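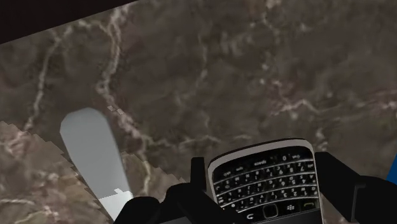 Marble counters stain and etch, and the two are different problems with different fixes. A stain is something that has soaked in, like coffee, oil or ink, and it leaves the stone darker. An etch is a dull mark where an acid has eaten the polish, and it usually looks lighter than the rest. A brown surface with a marble pattern, like the one under the black and silver phone, can hide both until you look across it at a low angle with a lamp behind. Do that before you buy any product, and do it after dark if the kitchen gets a lot of sun.

First find out what you have

Plenty of counters that look like marble are laminate, quartz or porcelain. Look at the front edge and the sink cutout. If the veining stops at the edge or there is a thin seam along it, the pattern is probably a printed layer. On real stone the veins usually carry on over the edge, though not always in a straight line.

If you still can't tell, put a few drops of water in a back corner and leave them for 15 minutes. Unsealed marble will darken under the drops. Laminate won't, and neither will marble with good sealer on it, so a dry result doesn't settle the matter. Don't use lemon juice or vinegar for the test. It works, but it leaves you with an etch.

Daily cleaning

Warm water, a drop of plain dish soap and a soft cloth. Rinse with a second cloth and dry. The drying matters more than the soap, particularly behind the faucet, where hard water builds up a white crust that is miserable to get off. If you already have a crust, soften it with a warm wet rag for half an hour and work at it with a plastic scraper held nearly flat.

Keep these off marble:
- vinegar, lemon and anything sold as a descaler
- scouring powder
- green nylon pads
- bathroom spray, unless the label says it is safe for natural stone

Grit does more harm than most cleaners. Keys, tools, clay flowerpots and the bottoms of cast iron pans all scratch. Phones do too when there is sand in the seam of the case. Put a tray or a folded dish towel where people empty their pockets.

Oil stains

Mix baking soda with water until it is like thick peanut butter. Spread it a quarter inch deep, an inch past the stain on all sides. Cover with plastic wrap, tape the edges down with painter's tape and leave it for 24 hours. Take off the plastic and let the paste dry out completely, which may be another day. Lift it with a plastic scraper and wipe clean.

One round rarely does it. The olive oil ring next to my stove took four, and I can still find it if I know where to look. Old cooking oil is the hardest. Lefteris Papadakis, who cut the counters in our rental on Bickerstaff, uses acetone in place of water for oil. It does pull faster, but open the windows, keep it well away from the burners and try a hidden spot first. Never use acetone on laminate or on a counter you haven't identified.

Coffee, tea and wine

Same method, with 3% hydrogen peroxide from the drugstore in the paste. Peroxide can lighten dark stone – brown, green and black marble especially – so on those colors test under the toaster or somewhere else that stays covered. If the test spot goes pale, stop and stick with plain water.

Etch marks

No paste will take these out. On polished stone, a light etch will often come up with marble polishing powder, a damp felt pad and ten minutes of steady rubbing. Rinse well and buff dry. If you can feel the mark with a fingernail, call a stone shop. On a honed (matte) finish, skip the powder, as it leaves a shiny patch that looks worse than the etch did.

Sealing

Sealer slows stains down. It does nothing for etching. Wipe the counter, let it dry overnight, then put the sealer on with a lint-free cloth and follow the time on the can. Wipe off every bit of excess before it turns tacky. If you miss some and it hazes, a little fresh sealer on a rag will usually loosen it.

I do ours every January and write the month on masking tape inside the sink cabinet door. Do the water test again a few weeks before. If the drops still bead up, leave it alone for another few months – extra coats just sit on top and smear.

Search tips Go

Last updated April 27, 2022

Contact | Copyright Eltton Home Pages | Back to top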